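**Progress report, July: gear placement cell**
Prepared by Theophilus Quartey for Bernice Arthur, Bostano

You asked whether the cable fault is closed. I don't think it is. Quansah signed it off on Tuesday after one clean afternoon, and I'd like the report to say something weaker than that. 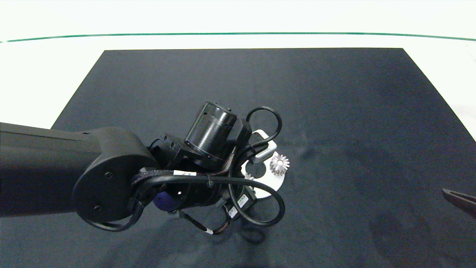
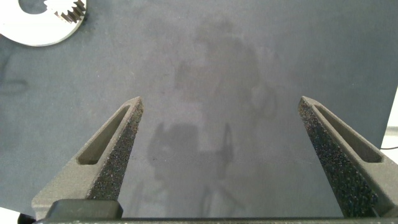
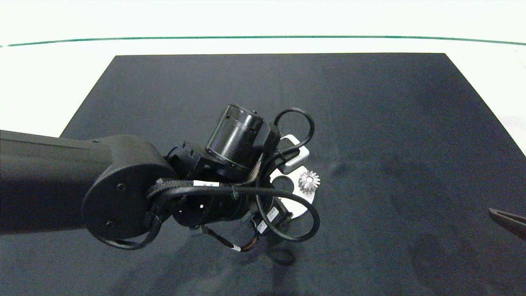 *Gear placement work on the dark mat. First and third: arm, cable loops, plate and gear. Second: gripper fingers, with part of a white toothed piece at upper left.*

We logged 425 placement attempts this month. The arm stopped itself on 94 of them with a force alarm at the wrist. Quansah's explanation is that a cable loop pulls when the wrist turns past a certain angle. Maybe so. But 7 of the stops came with the wrist barely turned, and the explanation doesn't cover those.

Two of the stops worry me more. The alarm came late, and the arm kept pressing for a moment before it quit. No one was hurt. Tretatora, who supplied the alarm software, calls this "within tolerance" and hasn't told us what the tolerance is.

**Still open**

- Reroute the wrist cables and repeat the full run
- Written alarm limits from Tretatora
- Hands stay off the mat while the arm is powered

I would hold the Vamum payment until the repeat run is in.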